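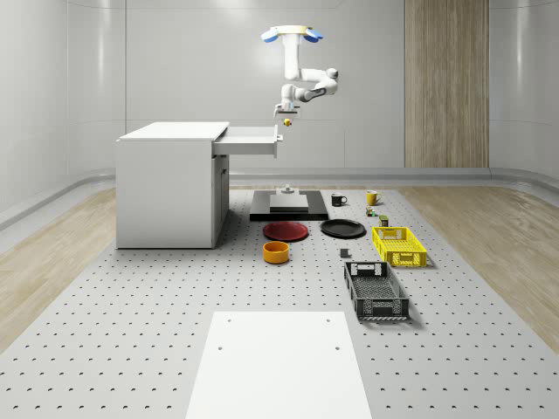
Figure 17.1. White ceiling-hung arm and desk with open drawer.

Search this book
Search
All chapters

Chapter 17
Latency and Buffering

17.1 Scope of the chapter

Latency is the time between an event at the input of a system and the matching event at its output. In a computer-based studio the input may be a key press, a string picked up by a microphone, or a change in the position of a knob. The output is almost always sound from a loudspeaker or a pair of headphones. The interval between the two is the sum of several smaller delays. Some are fixed by hardware, some are set by the user, and some are added without notice when a plug-in is placed on a track.

Chapter 16 dealt with sample rate and word length. This chapter assumes that material. The reader should be able to state how many samples pass in one second at a given rate and to convert a number of samples into milliseconds. The worked problems use a sample rate of 48 kHz unless another rate is given.

Three kinds of delay are treated separately:

Input latency, from the converter or controller to the host program.
Processing latency, within the host program and its plug-ins.
Output latency, from the host program to the analog output.

The term round-trip latency means the total of the three for an audio signal. A software instrument played from a keyboard does not pass through the audio input, and its total is for that reason normally lower than the round-trip figure shown in the preferences window. Students often compare the two figures directly. They should not be compared.

17.2 The audio buffer

A general-purpose computer does not handle audio one sample at a time. The driver collects a block of samples, passes the block to the host, and waits for a processed block to come back. The block is called a buffer and its length is given in samples. Common settings are 64, 128, 256, 512 and 1024.

The duration of a buffer in milliseconds is its length divided by the sample rate, multiplied by 1000. At 48 kHz:

128 samples = 2.67 ms
256 samples = 5.33 ms
512 samples = 10.67 ms
1024 samples = 21.33 ms

One buffer is held on the way in and at least one on the way out. Many drivers add a safety buffer on the output side. The converters add a further delay for their filters, commonly less than 1 ms in each direction. A round trip at a setting of 256 samples can therefore never be 5.33 ms. It is at least 10.67 ms before conversion is counted.

Doubling the sample rate halves the duration of a buffer of the same length. It also doubles the number of samples to be processed each second. A session that runs well at 48 kHz and 128 samples may fail at 96 kHz and 128 samples, although it may still run at 96 kHz and 256 samples. The duration of the buffer is the same in the first and third cases, but the processor load in the third case is higher. 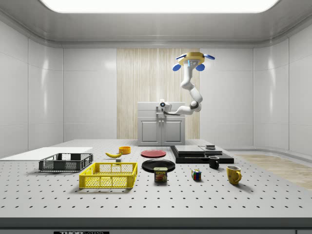
Figure 17.2. Room with wood-grain slats on the back wall and a white cabinet in front.

17.3 Underruns

If the host has not finished a block when the driver needs it, the driver has nothing to send. The result is an underrun, heard as a click, a gap, or a burst of noise. The processor meter in the host is a poor guide to this fault. Most meters report an average over many blocks, and an underrun needs only one late block. A session may show a load of 20 percent and still click.

The usual causes are:

A plug-in whose work is unevenly spread, such as a convolution reverb that performs a large transform every few blocks.
A network adapter or graphics driver that holds the processor for longer than one buffer.
Power management that lowers the processor clock between blocks.
Sample playback from a disk that cannot supply data in time.

Raising the buffer size hides the first three and has little effect on the fourth, which is governed by the preload setting of the sampler. The two settings should be adjusted one at a time. The session used in the exercises, Molon, contains one fault of each type.

An underrun during playback does no damage to recorded files. An underrun during recording may leave a discontinuity in the take. The file should be examined at high zoom at the reported position before the take is kept.

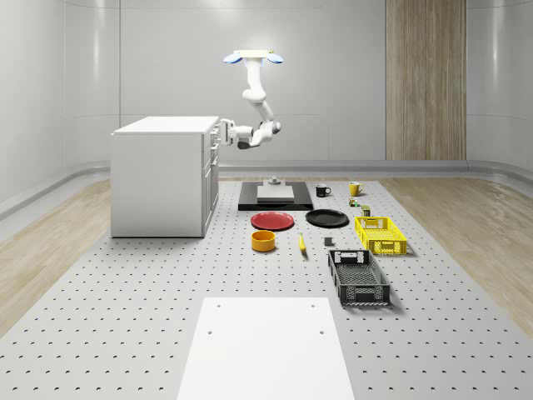
17.4 Controller data

Control messages carried over a five-pin MIDI cable travel at 31,250 bits per second. Each byte occupies ten bits, counting the start and stop bits, and so takes 0.32 ms. A note-on message has three bytes and takes 0.96 ms. A ten-note chord sent as complete messages takes 9.6 ms from the first byte to the last. With running status, in which a repeated status byte is left out, the same chord needs 21 bytes and takes 6.72 ms.

Continuous controllers share the same cable. A filter sweep on controller 74 sent as fast as the port allows can hold back note messages behind it. The effect is heard as uneven timing in the part being played, and it is easily mistaken for an audio buffer fault. It can be told apart by a simple test: disable the controller lane, leave the buffer unchanged, and play the passage again. If the timing evens out, the fault lies in the density of the control data.

Connections over USB are faster, but messages are still delivered in groups at intervals set by the bus. The host may then apply them at the start of the next audio buffer or at their correct position within it. The second method adds a constant delay. The first adds a delay that varies from note to note, called jitter. A player can adapt to a constant delay more easily than to jitter of the same average size.

17.5 Processing delay and compensation

Some processes cannot produce an output until they have seen part of the future signal. A look-ahead limiter and a linear-phase equalizer are the standard cases. Each reports its delay to the host in samples, and the host delays every parallel path by the same amount so that all paths stay aligned at the mix bus. This is plug-in delay compensation.

Compensation keeps tracks in time with one another. It cannot make the total delay shorter. A limiter with 5 ms of look-ahead on the main output adds 5 ms to everything heard through that output, including an instrument being played live. Such processors should be bypassed while recording and restored for mixing.

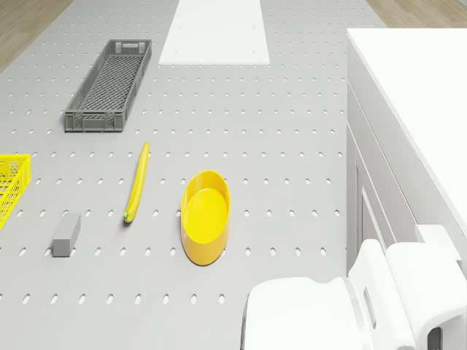 R. Galanis

The measurements discussed in the rest of this chapter were made in the teaching studio at Hurnergate, in a building completed in 1908. The control room has a long listening distance, and the acoustic delay is large enough to matter. Sound in air at room temperature travels 0.34 meters in one millisecond. A listener three meters from a loudspeaker hears it 8.7 ms after the cone moves. All figures in the tables that follow were taken electrically, from output to input, and the acoustic path is left out. Readers who repeat the loopback test with a microphone must subtract it.

17.6 The loopback test

The latency reported by a driver is an estimate supplied by its maker, and it may be wrong in either direction. A direct measurement needs one cable and an unused pair of connections.

1. Connect a line output of the interface to a line input. Turn off input monitoring on the receiving track. If monitoring is left on, the signal will feed back.
2. Place a single-sample click on a separate track and route that track to the chosen output only.
3. Record the returning click on the receiving track.
4. Measure the distance in samples between the original click and the recorded one.
5. Enter the difference as the recording offset, if the host provides one, and repeat steps 3 and 4.

The host will already have moved the recording earlier by the reported latency. The distance found in step 4 is the error in that report, and the full round trip is the reported figure plus the error. The sign must be kept. A recorded click that lands early gives a negative error.

© Fuvinport Open Textbooks | Contact | Back to top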